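Kitchen > Cleaning > Stone Counters

Sealing a granite countertop yourself

Did mine again last weekend, so writing it down while I remember. Not hard. Mostly waiting.

First - does it even need it? Water test. Few drops of water on the stone near the sink, leave them 10 minutes or so, wipe. Dark spot left behind = water's getting in, time to seal. No dark spot, go do something else. Check by the stove too, that part wears different from the rest.

What you need:
- penetrating sealer for natural stone (I use the Closau one, any decent one will do)
- dish soap, warm water
- isopropyl alcohol for the greasy bits
- 2 lint free cloths, one on, one off
- gloves
- painter's tape if your backsplash is fussy

Clear the whole counter. Everything, even the stuff that never moves. Bowls of produce can go on the table. Wash with a little soap, rinse, then alcohol on anything that still feels slick. Do not use vinegar or lemon, ever. Some stones etch and you can't buff it out with a rag.

Then let it dry. Properly. Overnight is best, I do the wash after dinner and seal in the morning. Windows open.

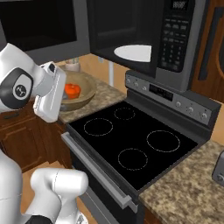
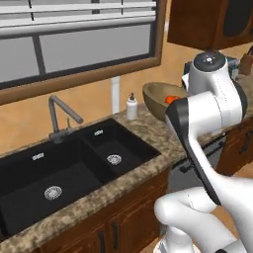
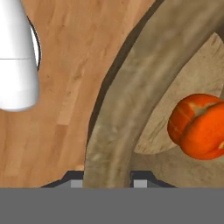 Posted by Natalina Costa, 9 Mar 2022

Now the sealer. Read the can first becuase times are different for every brand. Try it in a corner, let it dry, see if you like the color. Some darken the stone a touch.

Work in small sections. Arm's length, no more. Pour a little on the cloth, wipe on in circles, edges too. Should look evenly wet. If a patch soaks it up right away add more there.

Wait what the can says. Mine is short. Do NOT let it dry on top - that's how you get haze. Wipe off all the extra with the second cloth, then buff with a dry bit. Next section.

Second coat? Light stone, usualy yes. Wait till the first has dried, same thing over again. Black granite often needs just the one, sometimes none.

Got haze anyway? Wet a cloth with more sealer, rub the spot, buff right off. Softens the old stuff. Worked for me in July when I got distracted by the phone.

Keep the counter dry for a day. Nothing heavy on it, no oil, no coffee. Do the water test again after. Beads up, you're done. Lay the used cloths flat outside to dry before they go in the trash, don't ball them up.

Daily cleaning - plain dish soap and a soft cloth. No bleach, no scrub powder. Test again next year.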